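Search this site
Comment

The untidy example is the one worth keeping

Most arguments about robots are arguments about the machine: how strong, how quick, how much it costs. I would like to argue about the examples. A learning system knows what it has been shown, and in most workshops the showing is treated as a chore to be got through before the interesting people arrive.

At Trarkell, where I spent part of April, the chore was plates. Two arms pick one up, hold it between them and move it. Each attempt is recorded by a camera fixed over the booth and by small ones at the wrists, and each attempt becomes one example. Jussara Trindade runs the recording. Her batch for the month was 107 examples, and she threw away very few of them.

That is where she and I began to disagree with Edivaldo Prado, who has to train on the results. He wanted 50 clean ones. Clean meant the same plate, the same grip and no hesitation. His case is a fair one. Clean examples are easy to check, and a system trained on them settles down sooner. With a deadline in front of me I might ask for the same. 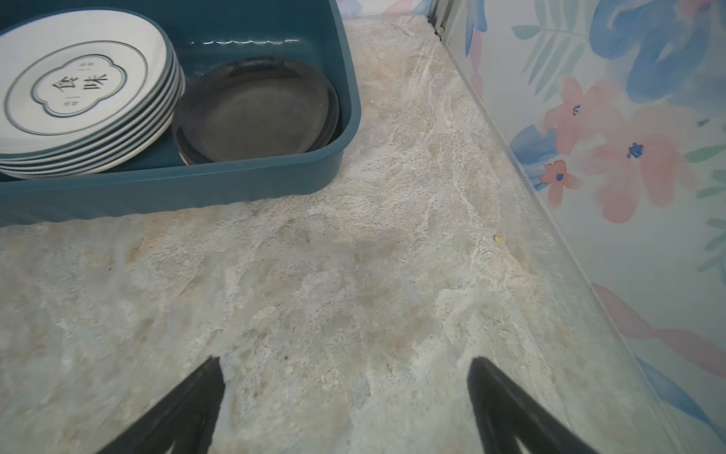
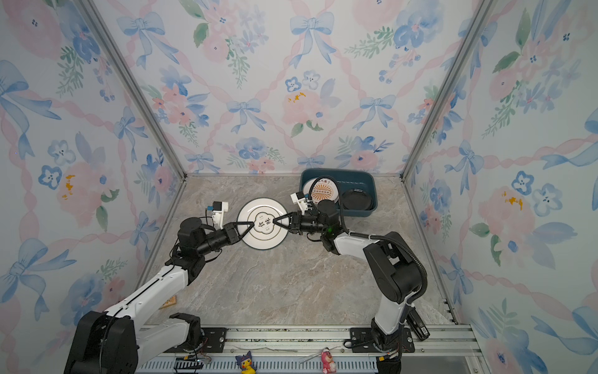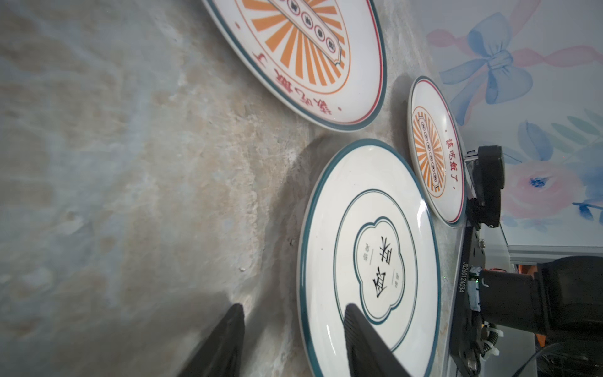
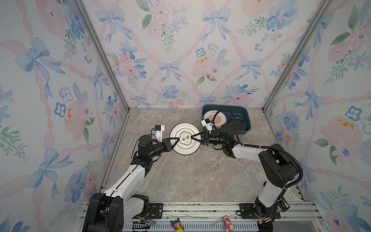
Plate handling in the booth at Trarkell, from the wrist cameras and the fixed camera. The patterned walls are the same throughout.

But look at what a plate does to a camera. A glossy one throws back the light. A black one shows hardly any edge. When two grippers close on the same dish, they hide part of it from anyone watching. A kitchen has all of this at once, along with people who stack things badly. If the person recording takes out every awkward attempt, the system meets its first awkward plate in somebody's house.

I would go further and say that slow attempts should stay in. Jussara sometimes stops halfway, opens one gripper and takes hold again. Edivaldo marks these as faults. To me they are the most useful part of the batch, as they show what to do when a grip is poor. A set without them teaches only how to carry on.

There are limits. A dropped plate with no label saying so is bad data, and I would not defend it. Each example needs a plain note of what was tried and how it ended. Janaína Falcão writes those notes, 59 of them on the day I sat with her, and her work gets less credit than anyone's. I would pay for a second person to do it before I paid for a third arm.

Edivaldo got his 50 in the end, as a separate set. The full batch was kept too, and he has agreed to train on both.

Share this
70 shares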